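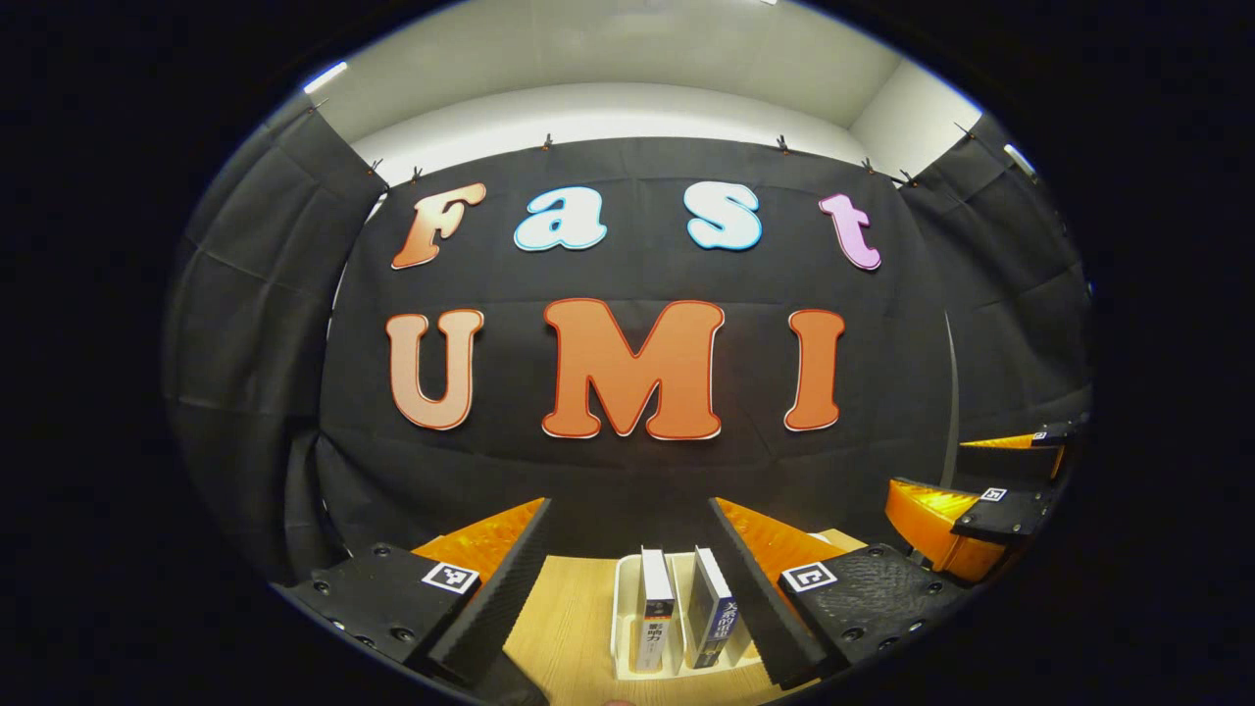
Cut-out foam letters on a black fabric backdrop.

Posting pictures of the bar: size and removal notices

Export each picture at 95 per cent quality and keep the file under 500 KB. Larger files are compressed again on upload, and small print on a drinks menu suffers first. Save the original in a separate folder.

Keep the wording of a post with its picture in one text file. If the site removes the post, copy the notice in full before pressing anything. The notice names the rule applied; the appeal form asks for it and allows 300 characters. State the rule, state what the drink is, and stop there.

Do not repost the same file while an appeal is open. Repeat uploads are matched automatically and may count as a second breach.

Drinks served in anything resembling household packaging should have the word "cocktail" in the first line of the post.
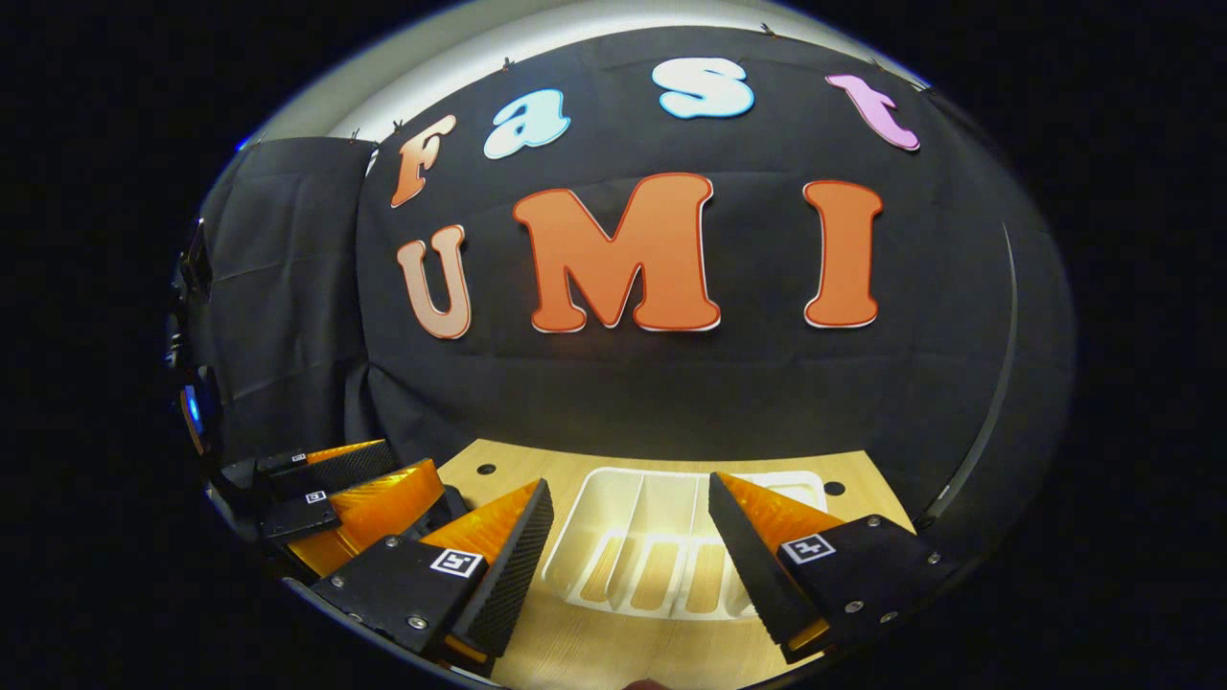

Shih-chieh Siu writes that the first line is hidden on shared posts, and that the word should go on the picture itself, bottom left, in plain type.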